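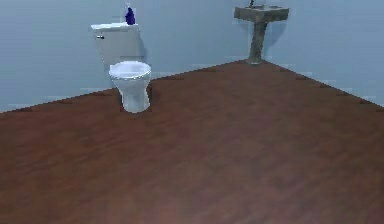 Cundham Open Day

The Cundham Open Day is a yearly public demonstration of household robot software held at the Keleck laboratory in Okness. It takes place each February and is devoted to tasks carried out in simulation. Visitors follow the work on screens, with staff from the laboratory explaining the test rooms and answering questions.

Background

The event grew out of Mondal, a simulator written at Keleck under Rizwan Bhuiyan. Mondal was first used inside the laboratory to test control programs before they were loaded onto physical arms. Bhuiyan opened the test sessions to students from the town, and the sessions were later moved to a larger hall and given their present name. The first open day drew 36 visitors. The most recent one drew 551.

Program

Doors open at 11 a.m. The day is divided into four sessions, each built on a different group of simulated rooms. The rooms are kept plain, and the bathroom used in the demonstration has pale blue walls, a brown floor, a white toilet and a pedestal sink. A small dark bottle stands on the lid of the toilet tank. According to the visitor guide, simple rooms let the program run at full speed on ordinary computers.

The second session deals with small objects on flat surfaces. Staff load a room, start the control program and let it run without help. If a run fails, it is left on the screen until its time limit is reached, and the next run begins from a new starting position. Results are posted on a board near the entrance at the end of the session.

Sabina Jayawardena has led the spoken part of the program for the past four years. Her talk covers how a simulated arm is given its position, how contact between surfaces is worked out, and why thin or rounded objects are harder to hold than square ones. Printed copies are available at the door in large type.

Tabletop view

In the tabletop view, the dark gripper is at the left and a small silver cylinder rests at an angle on the brown surface. A soft shadow falls on the wall behind the table. Mondal draws shadows by default, though they can be switched off in the settings menu to save computing time.
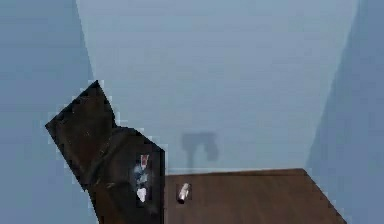

Can visitors control the simulated arm themselves?

Visitors may control it during the last session of the day, using one of the stations at the back of the hall. Each turn lasts 11 minutes, and places are given out at the front desk in order of arrival. Children need an adult with them at the station.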